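Tür öffnen per Teleop in der Simulation -- Griff rutscht immer weg

12/28/23, von klinke_links

Hallo zusammen,

sitze seit Tagen an der Türaufgabe. Simulation, mobile Basis mit einem Arm, gesteuert mit zwei VR-Controllern über die Leteck-Bridge. Soll: hinfahren, Drücker runter, Tür aufziehen, durchfahren. 40 Demos wollte ich als Start aufnehmen, brauchbar sind genau 4. Der Rest: Hand rutscht vom Drücker, oder die Tür geht ein Stück auf und fällt wieder zu, während ich noch die Basis umsetze.

Schon probiert: Reibung hoch, Controller-Skalierung runter, langsamer fahren. Bringt alles wenig. Am echten Arm in der Werkstatt hab ich das mal von Hand geführt, da gings sofort. Fehlt mir halt das Gefühl in den Fingern. 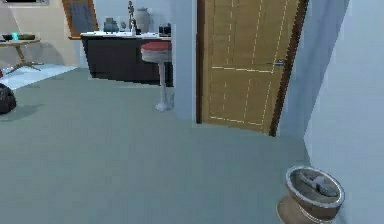

Umgebung ist eine Wohnung aus dem Flusside-Paket, Türmasse und Scharnierdämpfung stehen auf Standard. Aufgenommen wird mit 1000 Schritten pro Episode, danach bricht er ab. Manchmal reicht das nicht mal bis zur Schwelle.

Liegts an mir oder an den Einstellungen? Und kann man die halb gelungenen Demos irgendwie verwenden? Wäre schade drum.

drehmoment_ost

Beides vermutlich. Der Reihe nach.

Basis und Arm nicht gleichzeitig steuern. Am Anfang kriegt das keiner sauber hin. Erst Basis parken, etwas seitlich vom Griff auf der Schlossseite, so dass der Arm noch Luft hat und die Tür beim Aufziehen nicht in die Basis läuft. Dann Basis sperren und nur noch Arm.

Greifer nicht um den Drücker schließen. Von oben auflegen, Finger leicht zu, runterdrücken, und dann auf dem Bogen ziehen, nicht gerade zurück. Wenn du gerade ziehst, wandert der Kontaktpunkt nach außen und weg isser. Genau das was du beschreibst. Sobald ein Spalt da ist: Drücker loslassen, Finger hinters Türblatt, an der Kante weiterziehen. Sieht doof aus, klappt aber viel öfter.

Reibung würd ich wieder auf Standard stellen. Sonst lernt dir das Modell einen Griff, der nur mit Kleber an den Fingern geht.

Schrittlimit hoch oder Aufgabe teilen: Anfahren, Öffnen, Durchfahren als eigene Episoden. Wir haben damals bei Jirmont für eine ganz ähnliche Aufgabe 791 Demos gesammelt, alles geteilt aufgenommen, und das Teilen hat uns die meiste Zeit gespart. Verpatztes Stück wegwerfen, Rest behalten.

Halb gelungene: Anfahrt rausschneiden und behalten, wenn die sauber ist. Abrutscher raus. Ausnahme -- du rutschst ab, setzt neu an und die Tür geht doch auf. Die unbedingt drinlassen! Da lernt er das Korrigieren.

loeffelstiel

Scharnierdämpfung. Wenn die Tür von selber zufällt, hat dein Modell irgendwo eine Rückstellfeder drin. In der Szenendatei beim Türgelenk nach stiffness schauen, auf 0 setzen, fertig. War bei mir genauso.

pausenbrot_k

Nimm doch ein Skript statt Teleop, Griffposition kennst du in der Sim ja eh. Bogen berechnen, abfahren, Startposition würfeln. Mit der Hand würd ich mir das nicht antun. Alternativ gibts von Loureiro so einen Handgriff mit Kraftrückmeldung, hab ich aber selbst nie benuzt.

Kommentare

klinke_links: Feder wars tatsächlich, stiffness stand nicht auf null. Tür bleibt jetzt stehen wo ich sie loslasse. Danke!! Das mit dem Bogen übe ich noch, geht schon besser.

drehmoment_ost: Gut. Denk aber dran, falls das später auf eine echte Tür mit Türschließer soll, brauchst du die Feder wieder.

pausenbrot_k: skript ;)

klinke_links: Skript mach ich vielleicht fürs Anfahren. Fürs Öffnen will ich die Handdemos, geht ja grad um die Fehler dazwischen.

gast: Welche Skalierung fährst du am Controller? Bei mir zittert der Arm kurz vorm Griff wie blöd

klinke_links: 1 zu 2, also halber Weg. Und Ellbogen aufn Tisch, kein Witz.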